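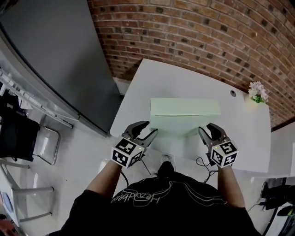

Both hands on the grippers, white table

Farora Community > Training and Tickets > Tree Work

Reading time: 2 minutes

Do I need a refresher before booking aerial rescue?

I did my ground-based chainsaw units a good few years back and then drifted off into fencing. I've now been offered a start with a small tree firm near Bistgate, on the condition that I get my climbing and aerial rescue sorted by January. The centre I rang wants 270 for a one-day chainsaw refresher first, then 558 for the climbing and rescue course, assessment on top. The refresher seems a bit cheeky to me – I've had a saw in my hands most weeks, just cutting posts and clearing hedge lines. Is it a real requirement or are they padding the bill? I'm paying for all this myself and would sooner put the money towards a decent harness.
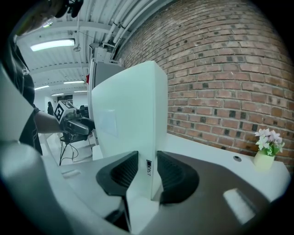 Replies

Kongkaew

I was in the same boat, so I feel your pain! My old tickets were still valid on paper, but the firm's insurer wanted to see something recent and that settled it. Ring your new boss before you ring the centre again and ask what their policy says, in writing if you can get it. Mine ended up paying half once I'd asked (I had to agree to stay a year, fair enough).

I did the refresher grumbling and came out with a page of notes. My sharpening was dreadful and I'd picked up a nasty habit of reaching past my own leg on cross-cuts. Fencing doesn't test you the way a hung-up ash does.

On the harness, don't buy one yet. Most places will hire you a kit for the week and you'll find out what digs in. I spent 400 on one I hated by the second morning.

Praltis

just do it, costs more if you fail the assessment

hedgerow_and_son

Climbing and rescue doesn't have you using a saw up the tree, that's a separate unit later, so ask them exactly why the refresher has to come first. Some centres will let you swap the order. Budget properly though – by the time I'd done the lot, with boots, travel and a re-sit, I was 2,000 down. Start practising your knots in the evenings now, you want them in your fingers before day one.
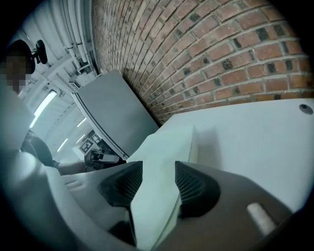 Ribbed fingertips, close up

Contact Farora | © Farora Community | Back to top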